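Mardi soir, journal de l'atelier

Bon, je reprends ce carnet après une semaine de silence (la faute à la reprise de septembre, et à ma flemme aussi). Grosse journée sur le poste à deux bras, alors je note tout pendant que c'est frais, sinon la semaine prochaine je referai les mêmes bêtises ! 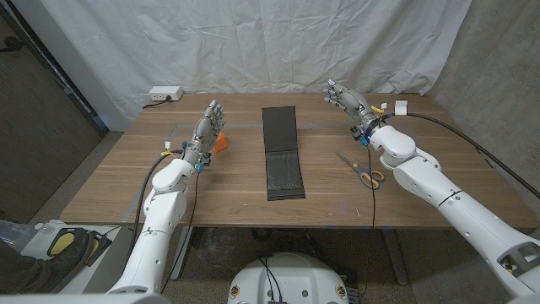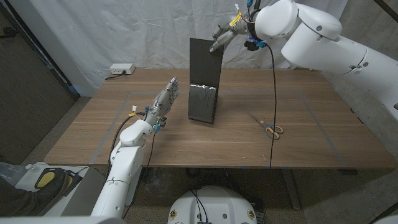
Dernière modification de cette page : mardi, 23 h 15

Je commence par les câbles, parce que les câbles m'ont mangé la matinée. Le droit surtout. Il part du poignet, il descend comme il peut et il finit sur la table. Tant que la main travaille bas, ça va. Dès qu'on la monte au-dessus d'un objet haut, comme la boîte noire, il pend tout droit devant la zone et il passe à côté des ciseaux. Teemu voulait le brider le long de l'avant-bras avec des colliers, tous les 15 centimètres. Je l'ai laissé faire sur une moitié de bras pour voir, et au premier grand mouvement du coude ça tirait sur la prise. On a tout recoupé. Il faudra une boucle de mou au coude et une gaine souple, j'en ai demandé à Salminen, réponse « dans la semaine », on connaît leurs semaines.

L'étiquette jaune du poignet droit, je la laisse, c'est mon repère pour savoir quel faisceau je viens de débrancher. Dimas trouve ça moche. Dimas n'a jamais rebranché une main à l'envers à sept heures du soir, moi si, deux fois.

Ensuite, recalage des mains. La gauche était bonne du premier coup, j'étais toute contente. La droite, l'index traînait à la fermeture. J'ai relancé la mise à zéro, pareil. J'ai fini par desserrer le connecteur bleu du poignet, un petit coup de bombe à contacts, resserré, et l'index s'est remis à suivre les autres. Je ne crie pas victoire, c'est la même panne qu'en juin et elle était revenue au bout de quelques jours. À surveiller. Si ça recommence, je change le connecteur et on n'en parle plus (il m'en reste un dans le tiroir, sous les fusibles).

Le ruban gris autour de la zone de travail, maintenant. J'ai repris les mesures au réglet avec Dimas et le coin avant droit avait bougé de quelques millimètres, quelqu'un a dû s'appuyer dessus en nettoyant. Décollé, recollé, remesuré. Pour les essais on garde les objets à l'intérieur du ruban, toujours, y compris les ciseaux, sinon les positions de départ ne veulent plus rien dire et je passe ma soirée à trier. J'ai aussi demandé qu'on arrête de toucher au tissu blanc du fond. Oui il est froissé, je sais, je n'ai pas de fer à repasser à l'atelier et je n'en apporterai pas !

Après manger, essais. Le pliant gris foncé d'abord, posé au milieu, mains basses. Puis la boîte noire debout, main gauche sur le côté, main droite qui vient par le dessus. J'avais réglé la hauteur d'approche à 240 mm, franchement juste, je suis remontée un peu et je respire mieux. La boîte brille pas mal, et Teemu pense que les reflets vont embêter la vision. Possible. On verra sur les relevés, il les dépouille demain et moi je ne m'en mêle pas.

154 cycles au compteur ce soir depuis la dernière révision. Chez Divlow ils demandent un graissage à 1000, donc on est tranquilles, mais le coude droit fait un petit bruit que je n'aime pas, une sorte de tic sec en fin de course. Teemu ne l'entend pas. Dimas l'entend une fois sur deux. Moi je l'entends tout le temps, et même en rentrant dans le bus je l'entendais encore, alors je ne suis peut-être plus un bon instrument de mesure.

À faire demain :
relancer Salminen pour la gaine
resserrer les vis du coude droit à la clé dynamométrique (elle est chez Feltstead, la récupérer !!)
remettre à zéro la main droite à froid, avant tout le reste
fixer la multiprise du coin arrière, elle glisse dès qu'on tire sur le cordon
écrire à Cadum pour la date de la démo, ils attendent depuis vendredi

J'ai mal au dos, j'ai encore du ruban gris collé sur la manche et il reste de la soupe. Je file.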